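Search this site Enter keywords Go

How to Share Recorded Video After a Public Appeal

Last updated: November

When the Nirnard Police Department asks the public for help with an investigation, it often asks for video from doorbells, dashboards, storefronts and home security systems. This page explains how to find a recording, keep it safe and submit it. If you are reporting a crime in progress or a person in danger, call 911 first.

Before you begin

Read the full text of the appeal. Each one gives a case number, a location and a period of time. Write all of these down. You do not need to have seen anything yourself, and you do not need to decide whether your recording matters. Detectives will review it.

Step 1. Stop the recording from being erased

Most systems record over older material on a fixed cycle, and some do so within days. Open the settings and turn off automatic deletion, or lock the clips you wish to keep. If the system cannot lock clips, export them first and adjust the settings later. Dashboard camera owners should take out the memory card once the vehicle is parked.

Step 2. Check the clock

Compare the time shown by your recorder with the time on a cell phone. Note any difference and state whether the recorder is fast or slow. Do not correct the clock until you have finished exporting. A system that was never changed for daylight saving time may be off by a full hour.

Step 3. Export the original file

Use the export or download function of the system. Please do not film the screen with a phone – the result loses detail and the embedded time record. Include two hours before and two hours after the period named in the appeal. Do not trim, brighten, rename or convert the files.

Some households keep their recordings on a desktop computer. If that computer no longer starts, leave it switched off and call the Digital Evidence Desk before attempting a repair. Do not reinstall the operating system or run recovery software on the drive.

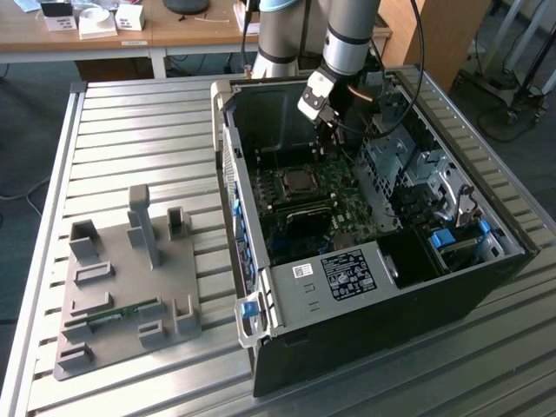

Desktop computer with side panel removed.

Step 4. Make copies

Save the exported files in two separate places, such as a USB drive and an online account that only you can use. Keep both until the department tells you in writing that they are no longer needed. Cases can remain open for a long time, and a prosecutor may ask for the file again.

Step 5. Submit the file

Go to the Dritness upload portal and enter the case number. You will be asked for your name, a phone number, the address of the camera and the clock difference you noted in Step 2. Anonymous uploads are accepted, although an officer will then be unable to contact you with questions. The portal received 3,554 files last year, and every upload is given a receipt number. Keep yours.

Residents without internet access may bring a drive to the Sima Street station. The front desk will copy the files and return the drive. 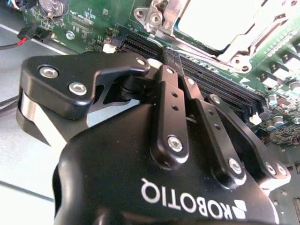

Sylvie Lemieux asked through the feedback form whether she could post her clip to a neighborhood group as well, saying that people on her street wanted to help and that she had already been sent several requests for it. The department asks that you do not. Sharing a clip can influence what witnesses remember, and it may identify people who have no part in the matter.

After you submit

An officer will contact you within two business days if more information is needed. You may be asked for a short written statement confirming how the recording was made. If you find further material, submit it under the same case number and mention your first receipt.

Questions about a receipt should be sent to Traian Cârstea, Digital Evidence Desk.

Related pages
How to Request a Copy of a Police Report
Giving a Witness Statement: What to Expect
Neltar District Open Appeals
Registering a Home Security Camera
Support for Victims and Families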